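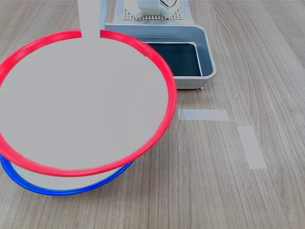 I've been putting the arm together on and off since last November, and the part that keeps eating my evenings is stacking. Picking up one thing and putting it down somewhere else was sorted by autumn. Getting a dish to sit on top of another dish is a different job. The coloured rims help a lot, red for the one that moves and blue for the one that stays put, so that when the red one is held over the blue one I can tell at a glance which edge is which. The tape on the table marks where things go back to between runs. I've relaid it 3 times and would do it earlier if I were starting again.

The arm itself is my take on a design I call the Nalluvberg, after the street the workshop is on. White printed parts, hobby servos, a perforated base board so I can shift the whole thing along by a hole or two. The control software is a mess of scripts with names like test_final_b. Leokadia Piątek, who has the bench next to mine, got me to write down every change in a notebook instead of trusting my memory, and I'm now on page 61 of it.
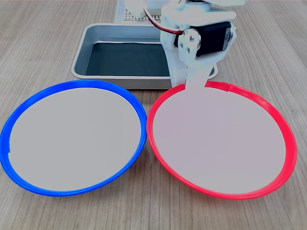
Wiring is the next thing on the list. I ran the first lot too short and had to redo it with enough slack for the joint to go through its full travel, and the red and black wires now come down in a loop to the servo before they go into the housing. It isn't pretty but it doesn't pull. The flat white link under the servo is a reprint as well. The first one flexed whenever it came down on a rim, so I thickened it and went up to 5 walls in the slicer - slower to print, much stiffer.

The count in the log is 1,908 moves, which includes all the ones where it closed on nothing. I don't bother separating them out any more. What I do look at is where it goes wrong, and it's nearly always the approach. If the fingers come in too steep they push the bowl instead of gripping it. Coming in from the side at a shallower angle fixed most of that, and dropping the speed for the last bit of travel fixed some more.

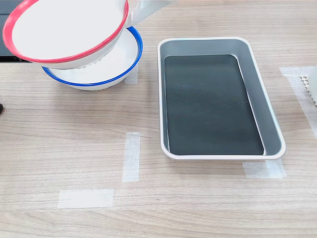 Red bowl up over the blue one, tray off to the side.

Letting go is its own problem. If the jaw opens too fast the rim catches on one finger and the bowl gets dragged sideways. I added a short pause, then a small lift, then the rest of the opening. Kubiak, the script that plays back the saved positions, didn't handle pauses properly, so I rewrote that part of it over a weekend. The old version is still there in a folder called Romholm if I ever need to go back to it, which I hope I don't.

A few people emailed after the last post, mostly with the same thing, so I'll put it here.

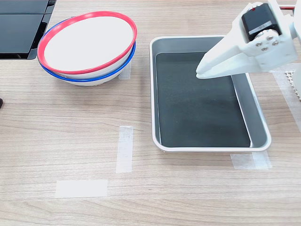 Do you need metal gear servos for an arm this size?

For the shoulder and elbow I'd say get them. I stripped plastic gears in both before I gave up and paid the extra. At the gripper you can get away with plastic if you limit how hard it closes, and a spare set is cheap enough to keep in the drawer.

Next job is the base. The board creeps on the table when the arm swings out to full reach, and at the moment I just check it against the tape and nudge it back. I've got 6 clamps on order from Bullard, the hardware place near work, and if they don't fit I'll bolt it to a sheet of ply and clamp that down. After that I want to redo the saved positions from scratch, as half of them date from before the new link went on.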